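Storing water long term: rotate or not?

umell_prepper
Posted in: Pantry & Storage

I keep 12 gallons in the hall closet for storm season. My brother-in-law says it all has to be dumped every May like it's milk. The date on the jug says two years. Does water go bad, or does the company just like selling me water?

Khunthong
The date is mostly about the plastic. Kept cool and dark, sealed water stays safe to drink well past it. It may taste like a shower curtain, but you'll be alive to complain.

kestberg_dave
Disagree. I drank some that had been in my garage for a couple of Elonley summers and regretted the whole afternoon. Rotate every year. It costs less than a sandwich.

Khunthong
A garage in Elonley is an oven with a door, Dave. Hall closet, the man said.

BupphaS
I refill small bottles from the tap and swap them out every six months. Easier to lift than those jugs, too. The old stuff goes on the tomatoes, which have never once asked about the date.
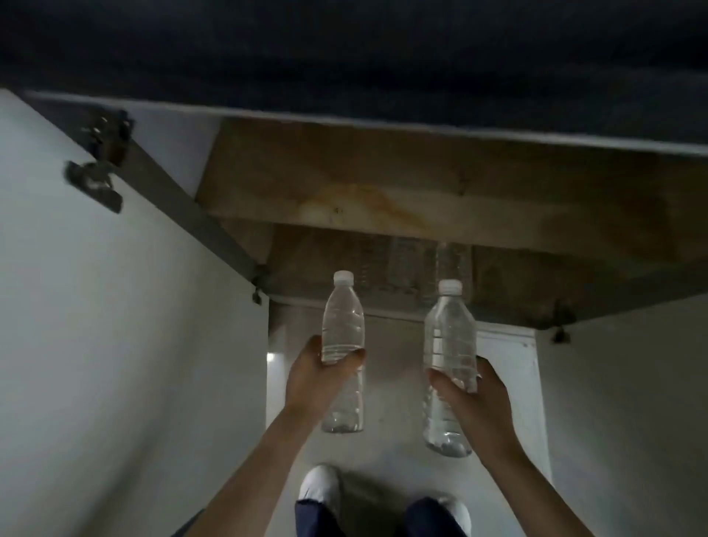 Two bottles, one slimmer, both with white caps.

kestberg_dave
Refilling single-use bottles is worse than anything in my garage. Those things are impossible to clean properly.

BupphaS
I wash them with soap, add a little plain bleach, rinse, and fill. 20 minutes, start to finish, and most of that is hunting for the caps.

Vasilica_Z
Whatever you do, keep it off the top shelf. I had 25 bottles up there until the shelf made its own decision about rotation.

umell_prepper
OK, keeping the jugs, writing the month on them with a marker, and telling my brother-in-law I dumped everything. Anyone know if marker ink comes off a closet door?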